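Reusable Cups in the Student Cafeteria at Dreltadport: Project Report

Our group looked at whether a deposit system could cut down the number of disposable cups used in the Dreltadport student cafeteria. The cafeteria buys its cups from Pisen, and staff let us see the order sheets for one term. In that term 2837 disposable cups were handed out, most of them for coffee and tea.

We bought 41 reusable cups and offered them at the main counter in May. Students paid a deposit of $2 and got it back when they returned the cup. Returned cups went into the regular dishwasher with the plates.

Method

We kept a log sheet next to the register. The cashier made a mark when a cup went out and another when it came back. We also put a short survey on the tables by the Ulloa entrance. The survey asked how often people bought drinks, whether they carried their own cup, and what they thought of the deposit.

Results

Most cups were borrowed in the morning before the first class. Returns were slower. Many students took a cup to the Gurndale building and did not walk back until lunch, so the counter often had no clean cups by 10 a.m. Survey answers were mostly positive about the deposit. The main complaint was having only one place to return cups.

Problems

The log sheet was skipped when the line was long, so our return numbers are too low on busy mornings. We also ran the test during exam weeks, when people buy more coffee than usual. A longer test in the fall would give better data.

Recommendations

Add a return bin in Gurndale and move the cups closer to the coffee machine. Keep the deposit the same.

3 comments

"Did you compare washing costs with the price of disposables? I would want to see that."

"The Gurndale bin is a good idea. I kept one in my bag all day."

"Lids would help a lot."

Shared 2 times

Contact the project group | Back to top 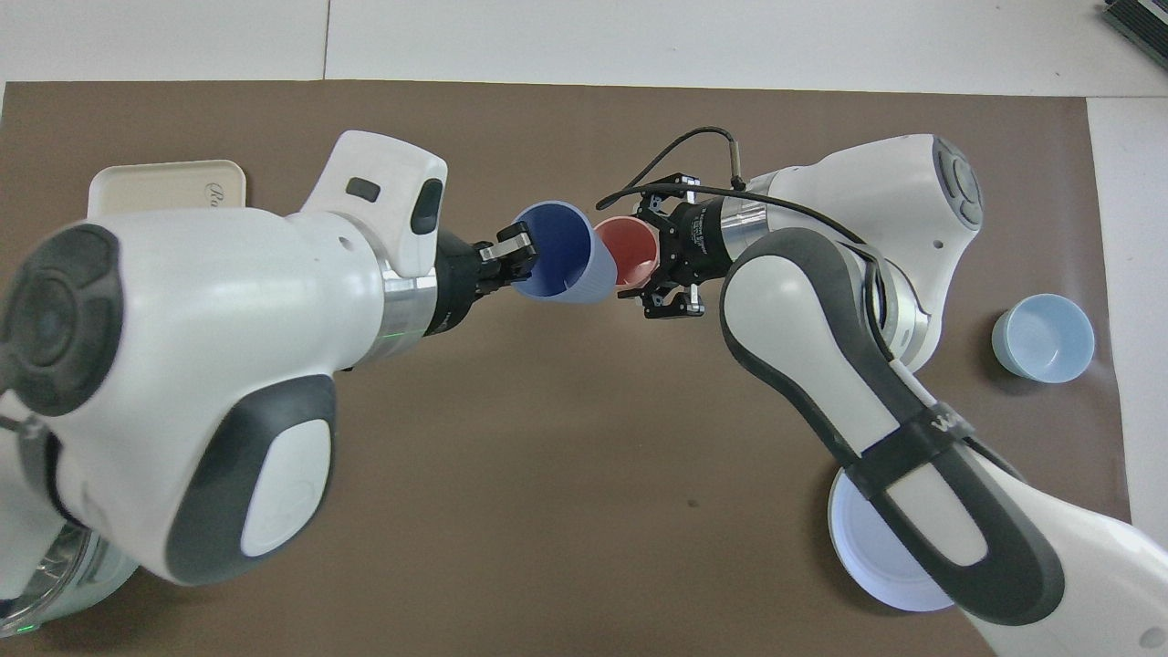
Why did the counter run out of clean cups in the morning?

Students carried them to the Gurndale building and did not bring them back until lunch.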